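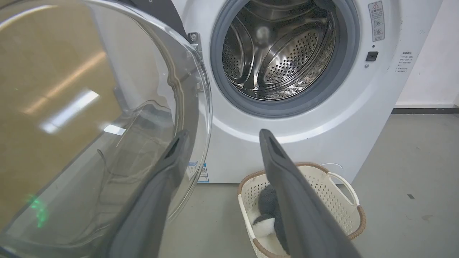

How often should the finger pads on a laundry-loading arm be changed? Every 500 loads, or sooner if the arm starts dropping socks.

Category: Company News > Service and Upkeep

Search this newsroom Enter keyword Go

Prisine Publishes the Care Schedule Its Loading Arm Has Needed All Along

KINNEAR, March. Prisine, maker of the Fliltus loading arm for front-loading washers, today released a full care schedule for the machine, replacing a service sheet that ran to one side of paper and spent half of it on the warranty.

The new schedule covers setup, weekly care and the repairs an owner can make without calling anyone. It was written after the company went through 103 service visits from its first year of sales and found that most ended with a technician wiping a lens and accepting a cup of coffee.

"We sold a machine that does laundry and then told people almost nothing about cleaning it," the company said in a statement. "The irony was pointed out to us by several customers, some of them in capital letters."

Setup comes first. The base is bolted down before the arm is powered up, and the washer is leveled before either. Owners then teach the arm five positions: home, basket, door closed, door open and drum mouth. The door positions are taught with the arm at its slowest speed, and the open position is taught with the door swung all the way back. A door left halfway is the leading cause of what the old sheet called "contact events" and the new one calls hitting the door.

Weekly care takes four steps:

- Wipe the wrist camera lens with a dry cloth. Fabric softener leaves a film, and paper towels leave scratches.
- Pull lint from the finger slots with the plastic pick supplied. A fork is not supplied.
- Check both fingertips for rough spots by running a nylon stocking over them. If it snags, so will a sweater.
- Send the arm to the drum mouth position and confirm that both fingers clear the rubber gasket.

The last check matters most after the washer has been moved, and washers do move. A machine on a high spin can walk an inch in a season, while the arm goes on reaching for where it used to be. Reteaching the drum position takes around five minutes. Replacing a torn gasket takes an afternoon and a certain amount of language.

Finger pads now come as a matched pair. Prisine previously sold them singly, and learned that owners would change the worn one, keep the other, and write in to report that the gripper had begun to lean. After fitting new pads, owners should run the grip calibration with the fingers empty. The menu item has been renamed from "Tare 2" to "Calibrate Grip."

The schedule also drops the overnight self-test, which was set at the factory for 3 a.m. on Sunday and was not widely loved. It can now be run at any hour, or by hand.

Printed copies ship with new arms from the Osel warehouse this month. Existing owners can request one through their dealer at no charge. Pads, picks and lens cloths are sold as a kit.

Related Items
Osel Warehouse Extends Parts Counter Hours
Fliltus Firmware Notes: Slower Door Approach, Quieter Beep
Choosing a Basket Your Arm Can Reach Into
Prisine Recalls the Old Lint Pick, Which Bent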